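Celtuvow cell, notebook, February
Kyrylo H., with Ingvild on the planner and Ferhat on perception

Start 9:40. Goal for today: get the descend-and-close sequence working without the guarded move tripping every time, and find out why the wrist pose estimate jumps when we get low.

Picked up from Yavuz's notes. He had the force threshold at 4 N on the approach, filtered at 10 Hz. Too twitchy. The arm slows down for the last bit, the cable drag shifts as the wrist turns, filter lags, guard trips in free air. Got three false trips in the first few runs, all with the wrist turned past the same angle. So not contact, it's the cable and whatever is left over in the payload model.

Redid the payload ID with the wrist camera on. Someone (me, probably) had saved the old one without it. Center of mass moved enough to matter. False trips gone at normal speed, still there if I run the approach fast. Fine, we don't run it fast.
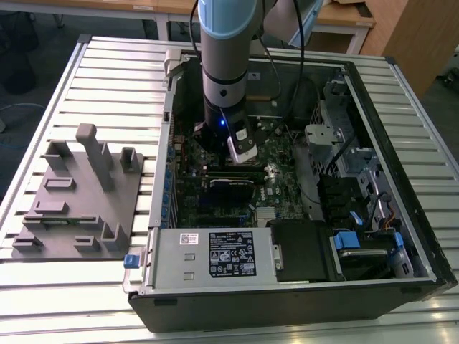 Config changes so far, so I dont lose them:

approach_speed: halved
force_guard: re-zero at the pre-grasp pose, not at home
tool_payload: new file, old one renamed with _nocam
planner timeout: 500 ms, was unlimited (!!)

The timeout matters more than it looks. Ingvild found the planner sitting there on one request for ages, trying to find a wrist flip that would satisfy the straight-down constraint with the drive cage in the collision model. There isn't one. Now it fails quick and falls back to the tilted approach. She wants to log every fallback so we can see which targets are really reachable. Agreed, she's adding it.

Collision model: case mesh is still the one from the Wolton setup, side walls a bit too tall. Makes the planner timid near the rear bracket. Trimmed the walls by hand, ran the offline set again, 87 of the plans came back valid and the rest all fail for the same target, the one tucked in beside the power supply. Leaving it out for now. Kaan says to just padd the supply less. Maybe.

11:50. Perception. Pose of the socket from the wrist camera is good from high up and falls apart near the board. Ferhat's guess was exposure, mine was the calibration. Both, sort of. Re-ran hand-eye with more tilt in the poses and the offset got smaller and stopped changing sign. But the jump is still there on the final stretch.

Looked at the frames one by one after lunch. The detector is fitting a quad to the brightest square thing it can find. High up that's the retention frame, and it is happy. Low down it swaps to the heat spreader, and the estimate hops over by the difference between the two outlines.
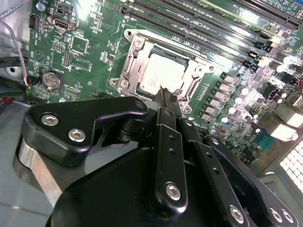

Plan for the swap: lock the target. Once we have a stable fit from high up, freeze which feature we're tracking and only refine it, no fresh detection under the pre-grasp height. Ferhat is going to write it as a flag on the tracker so Altcombe can keep the old behavior on their rig. The low views also need masking. Our own finger comes up over the lower edge of the processor, so that side of the quad is being fit on gripper and not on the part at all, and the spreader is washed out enough by reflections that the edge gradient there is weak anyway. Use the other edges, drop the bottom one. Mask should come from the gripper model projected into the image, NOT a hand drawn polygon, we did that last time and it broke as soon as the fingers opened wider.

Tried a quick version, mask only, no lock. Jump is smaller but it still swaps. Lock only, no mask: no swap, slow drift toward the finger. So we want both, as expected. Did not get to try both together, the tracker node crashed on a null image header and I spent the time on that instead. Fixed, one-line check, pushed to the ertürk branch (yes Yavuz, I know, branch name, will rename).

Exposure: tried fixed instead of auto. Better low, worse high. Could switch on height. Don't love it. Ask Ingvild if the planner can publish the phase so the camera node doesn't have to guess.

Open:
- lock + mask together, same start poses as today
- fallback logging (Ingvild)
- proper case mesh, not my trimmed one
- guard threshold for contact phase should be separate from approach, currently the same number in two files
- check timestamps between force and camera, there's a lag I can't explain and I have not looked at it properly

Stopped 5:15. Arm parked, new payload file is the default now, so if anyone takes the wrist camera off CHANGE IT BACK.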